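List: bench-practice
From: Timo Lindemann
Date: 2020-11-24
Subject: Re: Start layout for sorting tasks, draft 2 of the common rules

Hello all,

Lajos Pintér wrote:

> I have read the draft and I agree with most of it. My trouble is
> with section 4. It says "the objects shall be placed in a
> reasonable start layout". Who decides what is reasonable? At
> Hedlow we put the blocks in one row at the back of the board. At
> Olley they throw them from a cup. Then we compare the success
> rates in one table, as if it were the same task. I would like to
> have either one layout for all, or a rule that every group must
> write down its own.
>
> Also, is there any limit for the speed when the tool is waiting
> above the board? I could not find it.

Thank you for this, Lajos. You are right about section 4 and I take the blame for the word "reasonable". I wrote it in October when we still wanted to finish on two pages.

I would prefer your second way. One layout for all would be cleaner, but the groups have different boards and I do not believe we can make everybody buy the same one. So I propose this text:

4.1 Before the first trial, the group writes down the start layout: which shapes, which colours, in which order, and which part of the board must stay free.

4.2 Blocks of the same colour may touch each other at the start. If they touch, this must be written in the layout, because a touching pair is harder to grasp than two single blocks.

4.3 One picture of the start layout is kept with the results. It is taken from the same place for the whole series. The tool may be visible in it. If the tool hides a block, the written layout decides.

4.4 If a block has been changed for a new print, the series starts again from zero. A new print can have a rougher top, and then the grip is different.

About 4.4 I expect some protest. Plotolness has a series of 2,883 trials and in the middle of it they changed a star. I do not say that the data is useless, but it should be given as two series. For new series I would ask for 1,000 trials as the minimum, and the person who resets the board should change after every 12 trials. We have seen in our own records that a tired person puts the blocks closer and closer to the edge.

Now to the speed. There is no limit in the draft for waiting, only for moving. I think the waiting position belongs in section 6 and not in section 4. My suggestion is that the tool stands still above the board until the person has taken both hands away and has pressed the release. No slow drifting, also not "just to be ready". Fukuda does it already in this way in their house rules and they have kindly said we can copy the wording.

Two small things. In section 2 please read "board" everywhere where it says "table". And the list of shapes should have the heart, which was lost between the two drafts.

I will wait for comments for two weeks and then send draft 3. If you are against something, please send the sentence you would like to have instead, it saves us one round.

With kind regards,
Timo

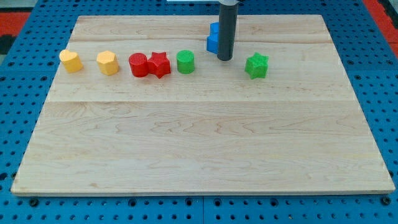

Lajos Pintér: Agreed with 4.1 to 4.3, and with moving the waiting position to section 6. On 4.4 I would be a little softer. Could the group repeat a short part of the series with the new print, and start again only if the result is different? I will write a sentence for it and send it to the list.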